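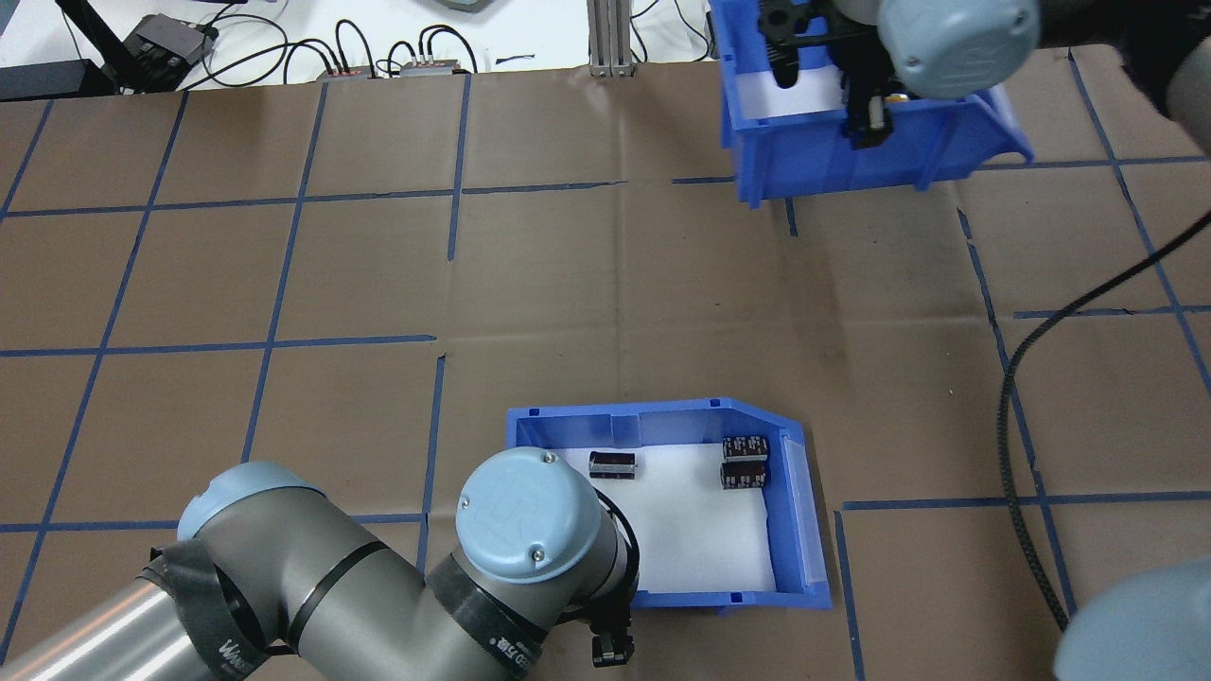
The students in the robotics elective at Drevcombe Technical College get the lab for 21 sessions a year, and most of those are spent on a job any of them could do by hand in a minute. Small parts go in blue bins. An arm has to reach in, pick up one part, and put it down somewhere else without knocking over the rest.

"People come in thinking we're going to build something that walks," said Merike Mockus, who started the course and still teaches it. "Then they spend three weeks on where the fingers should stop."

The work is for the Trulcombe Cup, a regional contest for student teams. Each team gets the rules in November and has until spring to prepare. On the day, judges hand over a mixed set of parts and toys that the team has not practiced with, and the arms have to sort them between bins. Points come off for drops, for touching the walls of a bin, and for any time a student has to step in and stop the run.

Drevcombe entered for the first time last year and finished in the bottom half. Rebecca Rinaldi was on that team and came back as captain. She keeps the log, a shared spreadsheet with one line for every attempted pick. When I visited the lab on January 29, 2026, it had 3826 lines. Of those, 989 were marked as failures, and each failure has a short note in the last column. "Slipped off metal end" comes up a lot. So does "closed on the wall."

Rinaldi reads the failures before every session and picks one kind to work on. That afternoon it was parts lying close to the side of a bin. The fingers need room to open, and a part near the wall doesn't leave much. Ye-rin Jang, a second-year student, had written a change that brings the gripper in at a slight angle. She ran it slowly, with one hand near the stop button, and watched the wrist turn.

The first try missed. The second picked up the part and carried it to the next bin. Jang typed both into the log and set up again.

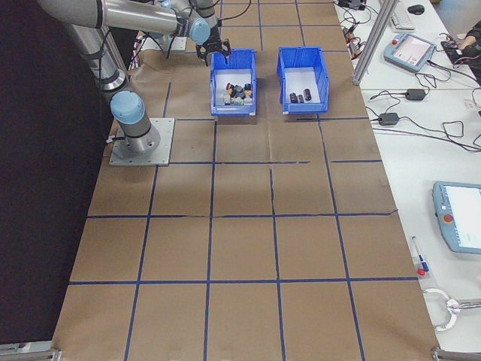
The practice table at Drevcombe, with a bin of mixed small objects next to a bin holding three dark cylinders.

The table itself has been a project. The surface is covered in brown material and marked off in squares with blue tape, and the team uses the squares to say where a bin is supposed to go. Renato Troncoso laid most of the tape. He is the first to admit the lines are not all straight. The team measures from the corner of the table when it matters and uses the grid for everything else.

Troncoso came to the class from the welding program and had never written code before the fall. He now handles the part of the software that decides which object to go for first. His rule is simple - take whatever has the most open space next to it, then look again. It is slower than the method the team used last year, but it leaves fewer parts wedged into corners.

Not everything gets solved with code. White paper on the floor of a bin makes dark parts easier for the vision software to find, and the contest allows it. The toys are harder. They come in odd shapes and several colors, and a grip that works on one slides off the next. Marichka Kravchuk, who looks after the practice objects, swaps them often so the team can't get used to a set. She buys them secondhand and won't say what is coming.

The class meets after regular hours, and students earn 2 credits for the year. Mockus grades on the log and on a written report, and the contest result doesn't count. She had a team at her last school, Brorcombe, that won its event and could not explain how. She didn't like that.

The Drevcombe team's next test is a practice match against Brandão, a school that placed well ahead of them last year. Rinaldi would like the wall problem fixed by then. Jang thinks the angled approach will hold up for the small parts, and she hasn't tried it on the toys yet.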